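Tested with Vudus 0.9 on the two-gripper setup. Older builds store both grippers in one stream and need the split script first.

# Labeling grasp events in two-gripper recordings

The segmenter in Vudus finds the moment a gripper closes on something by watching finger width. With one gripper this is a threshold and a debounce. With two, each side needs its own baseline, and the two event lists have to be merged before they go to the policy trainer.

## Before you start

- A recording session with left and right streams, video plus finger width
- Clock offsets already solved (`vudus sync --check` should print `ok` for both sides)
- The `grasp-events` plugin, maintained by Azra Georgiev

## 1. Set the width baseline

Run the baseline pass once per side:

```
vudus width baseline --side left session/
vudus width baseline --side right session/
```

The command looks for stretches where the fingers are fully open and stores the median. Do not copy the value from one side to the other. Pad wear alone can shift it enough to produce false closes on thin objects.

## 2. Detect closes

```
vudus events detect --hold-ms 300 --out events.json session/
```

`--hold-ms` is how long the width has to stay stable before a close counts as a grasp. Lower values pick up fumbles. Higher values drop quick pick-and-place moves, mostly with small, light items.

Soft packaging is the awkward case. A filled snack packet keeps compressing after contact, so the width never settles the way it does on a rigid part. Add a slope tolerance for these sessions:

```
vudus events detect --hold-ms 300 --slope-tol soft --out events.json session/
```

With `soft`, a slow monotonic decrease is treated as stable. A decrease followed by a jump back toward baseline is still marked as a slip.

## 3. Merge the two sides

```
vudus events merge events.json --mode overlap
```

Overlap mode keeps both grasps and adds a `bimanual` span wherever they coincide. The span says only that both grippers are holding something. It does not say they hold the same object; that label comes from step 4.

## 4. Assign object IDs

Open the review tool and step through each event:

```
vudus review events.json
```

The viewer shows the video at the close time plus nine frames on each side. Press `o` to assign an object, `s` to mark a slip, `x` to discard. If both grippers are closed, assign the left side first – the tool copies the last ID forward, and doing it in the other order was the source of most swapped labels in our August batch.

Our reference session came out at 1,087 events after merging. Check these in review:

- Two wrapped items of similar color, one in each gripper
- Fuzzy or plush objects, where the contact edge is hard to see
- The other gripper entering the view, which the object proposer may box as a target

For the last one, turn on `--mask-tools` in the proposer config. Dušan Matić's mask covers the fingers and side plates but does not cover cables.

## 5. Export

```
vudus export --format episodes --require-ids session/
```

With `--require-ids` the export stops on the first event without an object and prints its index. Fix it in review and rerun. Finished episodes are cached.
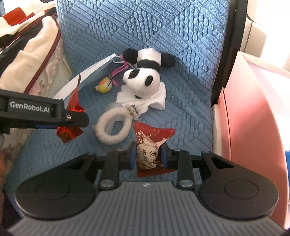
*Both grippers closed on separate items: snack packet in one, red foil-wrapped candy in the other. Two object IDs.*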